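3.2 Setting and sampling of washrooms
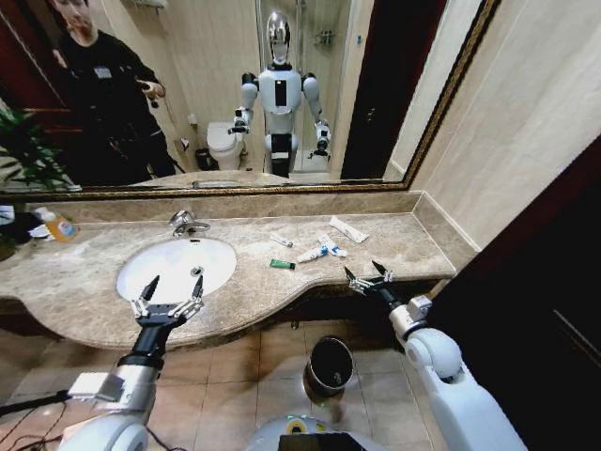 Figure 1. Mirror above a marble vanity countertop.

The survey covered guest washrooms in small hotels and guesthouses in two towns, Osness and Solden. We limited the sample to rooms with a single basin and a toilet in the same space, so that the cleaning task would be comparable from one site to the next. Larger shared washrooms follow a different work pattern, with several staff on a rota, and were left out.

In Osness we visited 80 rooms, and in Solden another 80. Owners were first contacted by letter in September. Those who agreed were sent a one-page form asking for the age of the plumbing, the type of counter surface, and the products used on it. Forms that came back incomplete were followed up by telephone. Mekdes Hadgu carried out the visits in Osness and Kirsty Forsyth those in Solden. Both used the same scoring sheet, and they scored 30 rooms together before the main survey to settle differences in how they read the scale.

Each counter was scored for dullness, limescale, and etching. Etching was the hardest of these to judge. On pale marble a shallow etch shows only when light falls across it from the side, and several counters that looked sound from the doorway had marks around the taps. We therefore scored every surface twice -- once under the room's own lighting and once with a hand lamp held low. The lower of the two scores was kept.

Mirrors were scored separately. Framed mirrors tend to collect residue along the bottom edge, where spray runs down and is not wiped away, and a plain overall score would have hidden this. The sheet asked for one score for the glass and one for the frame. Gilded or molded frames were also noted by type, as staff told us they avoid using any liquid on them.

Water hardness was taken from a tap sample in each building. Samples were stored in sealed bottles and tested together at the end of the survey. Two buildings in Solden had softeners fitted, and their rooms are reported on their own lines in Table 2.

Cleaning products fell into two groups. Most sites used an acidic descaler, often Prillero, on every hard surface including stone. A smaller group kept a neutral cleaner for the counter and used the descaler only on the toilet and taps. Several owners in the second group had switched after paying for a counter to be repolished. We did not ask what they had paid, although some offered the figure.

Room age and the date of the last refit came from the owners and could not be checked in every case. Where the owner did not know, the entry was coded 999 and the room was dropped from the age analysis in Section 4.1 but kept in all others.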